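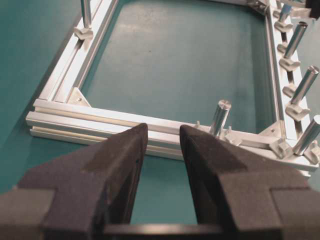

Rectangular frame of silver aluminum extrusion on a teal surface

Brelik Seedling Stand
Made by Drutotura, sold and shipped by Drivport

The Brelik is a stand for growing young plants indoors, from the first sowing in January until the nights are mild enough to move the pots outside. It has an open aluminum frame, two shelves for trays and a rail for each lamp. The lamps are sold separately, so you can use the ones you already own if they have hooks or a hanging wire.

We started to sell this stand after several years of selling wire shelves from the kitchen trade. Those shelves are cheap and strong, but the lamp is always at the wrong height. Tomatoes and lettuce want the light close to the leaves, and the leaves do not stay at the same place. On the Brelik, the lamp rail slides in the slot of the upright and is held by a knob on each side. You loosen both knobs, lift the rail, tighten again. With a long lamp it is easier if a second person holds the other end.

Sizes

The stand comes in two widths. The narrow one, called Brelik Window, takes one standard nursery tray per shelf, with the long side to the front. The wide one, called Brelik Room, takes three trays per shelf, side by side. The depth and the height are equal in both, so a Window and a Room can be placed next to each other and the shelves will be at one level.

Please measure your trays before you order. Many trays have a rim that is wider than the size written on the package. If your tray has handles on the short ends, choose the Room, or turn the handles up.

Load

Each shelf carries 40 pounds when the weight is spread over the whole surface. This is enough for full trays of wet potting mix. It is not enough for large clay pots, and we ask you not to put a watering tank on the upper shelf. When only one shelf is in use, use the lower one.

What is in the box

Uprights and cross rails, already cut
Corner brackets with screws and slot nuts
Shelf panels
Lamp rails with knobs
Drip trays, one for each shelf
Rubber feet
Hex key
Printed instructions in English and Norwegian

A small bag with spare slot nuts is taped inside the lid. Customers often write to us that it is missing, and then they find it when they fold the cardboard.

Putting it together

Lay the parts on a table or on a carpet, not on bare stone or tile, where the ends of the profiles can get scratched. Build the bottom frame first. Put all four screws in loosely, check that the corners are square, and only then tighten. A simple check is to measure from corner to corner both ways. If the two lengths are the same, the frame is square.

Next come the uprights. The slot nuts must go in before the end caps are pressed on, and this is the step where most mistakes happen. If you find a nut missing later, the cap can be pulled off again with a flat screwdriver, gently, and no harm is done.

The instructions call the long rails A and the short rails B. In boxes packed before the spring the letters were on small stickers which fell off easily. Now the letters are printed on the paper sleeve around each bundle. If your letters are gone, sort the rails by length and continue.

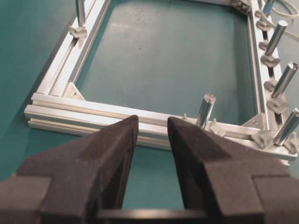 Do not make the screws very tight on the first day. Let the stand carry its load for one night and then go around with the hex key one more time. After this it normally needs no attention during the season. If it rocks, the floor is probably not level -- turn the rubber foot at the low corner until the movement stops.

Lamps

The rail accepts any lamp with two hanging points. We recommend the Nygård tube lamp in the short length for the Window and in the long length for the Room. It has a neutral white light that is pleasant in a living room, and it has a switch on the cord. Purple lamps work also, but it is hard to see if a leaf is yellow under them.

Keep every plug and extension cord higher than the drip trays. Cord clips are not included in the box, but we sell them in bags together with the lamp hooks.

Care

Wipe the frame with a damp cloth and a little dish soap. White marks from hard water go away with vinegar diluted in water; rinse after. Do not use chlorine or steel wool. The drip trays can be washed in the sink. They should not go in the dishwasher, where the heat bends them.

At the end of the season you may leave the stand together and use it for herbs, or take out the shelf panels and store the rest flat. We suggest putting the screws back into their brackets by a turn or so, so they do not get lost until next year.

Questions we get often

Can the stand be used outside?
On a covered balcony, yes. In an open garden the wind will take it, and the screws are not made for rain.

Can I add one more shelf?
An extra shelf set is available for both widths. With it the space between shelves becomes low, good for microgreens and cress, too low for peppers after they get their second leaves.

Is there a cover to keep the air humid?
Not from us. Clear lids that fit directly on the trays do this work better, and they are easier to open for a little fresh air every morning.

Will it damage a wooden floor?
The rubber feet are pale and leave no color. Water is the bigger risk, so please empty the drip trays after each watering.

Ordering and delivery

Both widths are in stock. The Window is sent as a normal parcel. The Room comes in a long carton and the driver will need a signature. Delivery takes about 2 weeks to most addresses, and longer before the holidays. Unused stands can be returned in the original carton. If you no longer have the carton, write to us first and we will see what is possible.

Spare brackets, knobs, feet and end caps can be ordered one by one. Please write the name of your stand, Window or Room, in the comment field of the order.

Page updated Saturday, September 1, 2018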